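Grorano Test Hall – Gripper Safety Checklist, Cell 2
Reinspection after unplanned release fault, April 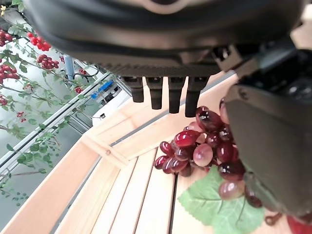 Gripper at the slatted crate, artificial grapes and leaf below.

1. Emergency stop, both stations: Pass.
2. Finger mounting bracket: Pass. No play found.
3. Grip force limit: FAIL. Reading drifted over 4 cycles – Oprea to recalibrate.
4. Release on power loss: FAIL. Finger opened with load held. Illow valve to be replaced.
5. Crate clearance: Pass with comment. Raise approach height before restart.

Cell remains locked out until items 3 and 4 are closed.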